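Tuesday, December 29, 2020

# Iltville gets its winter beer festival after all, in a box

The Iltville Winter Ale Week will go ahead in the first days of January, its organisers have confirmed, with one small change to the usual arrangements. There will be no hall, no band, no queue for the cloakroom and no standing next to a stranger who wants to talk about hops. Everything else is as before, provided you own a fridge and a bottle opener.

Drinkers who had tickets for the cancelled event at the Corn Exchange can swap them for a mixed case of 20 bottles, to be collected from the brewery yard at Mahmoudi on the edge of town. Those who would like their money back can have that instead, though the form for refunds is three pages long and the form for beer is a postcard.

Mahmoudi is supplying five of the beers, among them its Christmas porter, which was brewed in the autumn for a pub trade that then spent much of December with its doors shut. The brewery has a good deal of it left. Regulars will remember the porter as a heavy, treacly thing best taken in halves beside a fire. This year it comes in full pints, and readers must find their own fire.

The remaining bottles come from smaller outfits in the county, with a handful of guests from further off. Rakton, the two-room brewery behind the old bus depot, has put in a smoked wheat beer that divided opinion at last year's festival, largely between those who had tried it and those who had made it. It has been toned down. A spokesman for the brewery said the new version tasted "less like a kipper", and this newspaper, having been sent a bottle, agrees that it does. It now tastes like a kipper some distance away.

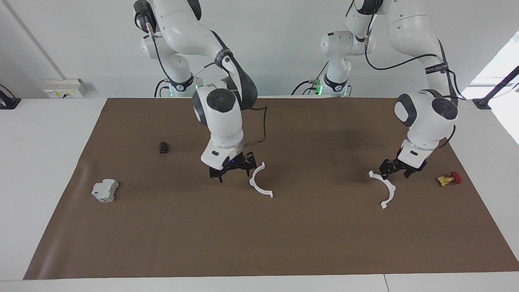
**By the Food and Drink Correspondent**

Tastings will be held each evening at half past seven over the internet, with a brewer taking viewers through two or three beers at a time. A trial run before Christmas was attended by 78 households and went smoothly until the quiz, when it was discovered that anyone who unmuted themselves to answer could be heard by everybody, including during the parts when they were not answering. The quiz has been kept. The answers will now be typed.

Each case comes with a printed booklet of tasting notes, written by the brewers themselves and therefore full of praise. There is a blank page at the back for dissent. Completed pages can be posted through the door of the Sokirico bottle shop in Market Street, where the votes for Beer of the Week will be counted on the final Sunday. Sokirico has also promised to take back the empties, though it asks that people rinse them first, and that they do not all come at once.

The prize for the winning brewery remains the pewter tankard, which has been won by Mahmoudi so often that the engraver has started on the underside. The other brewers are hopeful. With nobody able to see what anyone else is drinking, it is thought that the traditional habit of voting for whatever had the shortest queue may at last be broken.

There are losses. The pie stall will not be running, and nor will the cider corner, whose regulars have always regarded the rest of the event as a sort of noisy waiting room. The brass band has recorded four numbers in its members' separate kitchens and had them stitched together. The result will be played at the close of each tasting. One or two of the kitchens seem to be slightly ahead of the others — the tubas in particular finish with time to spare.

Cases cost £50 for anyone without an old ticket, and can be ordered from Sokirico by telephone or in person until they run out. Collection from the Mahmoudi yard is by timed slot, with boots open and windows up, and the brewery will load the car. Those on foot are advised to bring a trolley, as a full case is heavy and the hill back into Iltville is the same as it ever was.

Local delivery is free within five miles for anyone shielding. Orders must be placed by someone over 18, and proof of age will be asked for on the doorstep, from a polite distance and in a loud voice.

The organisers still hope to be back in the Corn Exchange next December. The hall has been booked, and so has the pie stall. The deposit on the cloakroom has been carried over.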